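**Household Guidance Sheet 4: Keeping Bathroom Supplies in Good Order**

Tatenwood Residential Services provides this sheet to all tenants of the Vudemley and Herrero buildings. It replaces the version dated 24/10/2020 and should be kept with the welcome folder.

**Storage outside the bathroom**

Bathrooms in both buildings are small and hold steam for some time after a shower. Spare paper goods, cotton products and boxed soap should be stored in the hall closet. Place them on the middle shelves, above floor level and away from the heating pipe that runs along the back wall.

Bar soap lasts longer if it is unwrapped and left to harden on an open shelf for a few weeks before use. Liquid refills should stand upright in a tray, with the caps checked by hand before they are put away.

**Toothbrushes and cups**

- Replace a toothbrush every three to four months, or sooner if the bristles have spread.
- Rinse the brush under running water after use, shake it, and stand it upright to air-dry.
- Do not cover a damp brush with a cap or keep it in a closed drawer.
- Wash the cup or holder once a week in hot water with dish soap. The residue that gathers at the bottom should be removed with a bottle brush.
- Leave spare brushes in their original wrappers until they are needed.

Households with several members may wish to assign each person a color. A strip of tape around the handle serves equally well.

**Towels and bath mats**

Bath towels may be used three or four times between washes if they are hung flat to dry. Fabric softener reduces absorbency over time – half the usual amount of detergent and an extra rinse will give better results. Rubber-backed mats should be line-dried.

**Drains**

Lift the strainer weekly and remove hair before it reaches the trap. Chemical drain openers are not permitted in either building. If water remains in the basin after the strainer has been cleared, submit a repair request to Demetrio Bermúdez at the Tatenwood office, extension 961. Please include the apartment number and a time when access is possible.

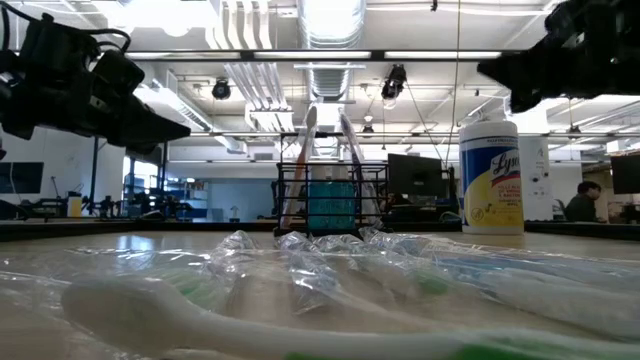

*Spare toothbrushes, kept in their wrappers.*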